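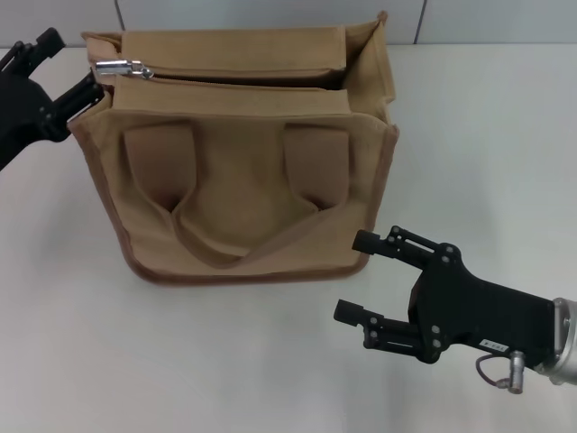 Two robot grippers and a tan bag with a zipper.

How Does a School Buy a Robot?

A robot with two arms can cost a great deal of money, so a school or library must make a plan before it orders one. This plan is called a budget. A budget is a list of what will be bought and what each item will cost.

The first question is always the job. Opening a zippered bag may call for two grippers – one to pull the zipper and one to hold the bag. Pushing a button may need only one.

The Hirklow Learning Center began its plan in January. Tincuța Surdu, who manages equipment there, wrote down 19 items. The robot arms were only two of them. The list also included a sturdy table, spare fingertips, cables, training for staff and money for repairs.

Next, the center asked two sellers, Rilton and Caris, for a price. A written price from a seller is called a quote. Delivery could take up to 20 weeks, so the order had to be placed early.

Try it yourself: choose a job for a robot, then list everything the robot would need to do it.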